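Friday, bench 2

Back on the Tasell flow switches. Three of the small paddle type came in against the Estodum order and I still don't believe the repeatability number on the sheet. They quote it at one flow rate, with the pipe horizontal, and say nothing about what happens when you mount the thing on a riser. Most of ours would go on risers.

Setup as before: loop pump on the variable drive, reference turbine meter upstream, straight run ahead of the switch longer than the sheet asks for. Water only. Switch contact goes to the logger, channel 4. Channel 3 is still dead, please stop plugging things into it.

Ran switch A horizontal first. Trip point on rising flow looked tight for the first dozen or so cycles, then started to wander low. Not a lot. Thought it was air, bled the loop twice, same wander. Swapped in B and it did nothing of the kind. So either A is a bad one or B hasn't had time to go bad. I'd like to see both past 2000 cycles before anybody uses the word "stable" in an email.

Left A cycling over lunch and through the afternoon. Counter read 2312 when I stopped it. Trip point had settled by then, lower than where it started and outside what the sheet allows. Reset point moved with it, so the deadband is nearly the same as new. That smells like the spring taking a set, or the magnet shifting in its holder. Pulled the cover and couldn't see anything loose. Did not take the paddle off, want to do that with the scope on it.

Vertical runs: only B so far, flow up. Trips late, which you'd expect with the paddle weight working against it, but the sheet gives no correction for it. Pai's sheet for their version at least has a table. I don't trust the table either (the values are too evenly spaced to have been measured) but it gives you something to argue with. 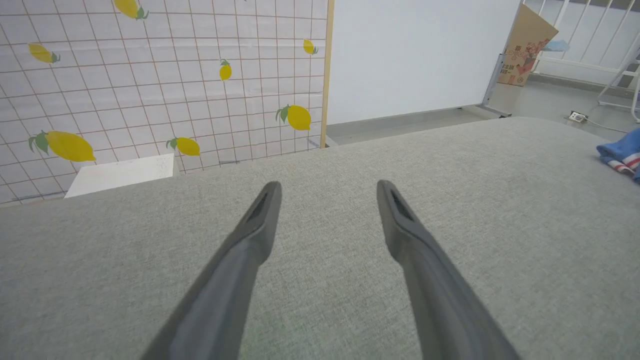
Fingers over gray fabric.

Rest of the day went on the Flareo pressure transmitter, serial ending 259. It came back from the supplier marked "no fault found." I put it on the deadweight tester and went up and down in steps. Up is fine. Coming down it hangs high in the bottom third of the range and creeps back over a few minutes. If they only checked it going up, sure, no fault found. Repeated it with a different hose and fitting in case I was looking at my own plumbing. Same hang.

Zero also shifts when the body is tightened into the manifold. I could make it move with a wrench and watch it on the meter. Their instructions give a torque, I used a proper torque wrench, and it still moved. Backed it off, and zero came most of the way home but not all of it.

Supplier's note suggests "allowing additional warm-up." It had been powered since yesterday. I'll send them the down-scale readings and ask for theirs. My guess is there aren't any.

Supply check while I was there: output steady from the normal 24 V down to where the sheet says it should quit. That part of the sheet holds up.

To do:
- cycle B and C to the same count as A, horizontal, then compare
- A: paddle off, look at spring and magnet seat
- C vertical, flow up and flow down
- ask Tasell what orientation the repeatability figure covers, and how many units they tested. If the answer is one, we should know that
- fittings bin, row 49: the adapters in there are mixed thread. I found two that would start and then bind. Sort before someone forces one into the manifold
- turbine meter is due for calibration in May, and I don't want to be quoting it against anyone after that

Drained the loop at the end. Small drip at the lower union, put a tray under it. Tightened it once already, so it probably wants a new gasket.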